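Last updated 2024-09-16 · 2 min read · 11 shares · 2 comments

OK so, the method. Berenice and I didn't want to paint lines or put tags on the Mudgway road — we wanted Votia to find its own way on bare pavement, cracks and all! So we trained it on 2,000 short clips, then held back 495 for testing (pause, let them write that down).

The curb is the big help. Walls too, but shade on that side throws it off, and shiny wet patches are still my least favorite thing in the world.

Next slide is the road — leave it up while I talk about glare.

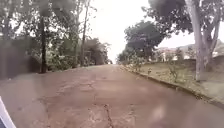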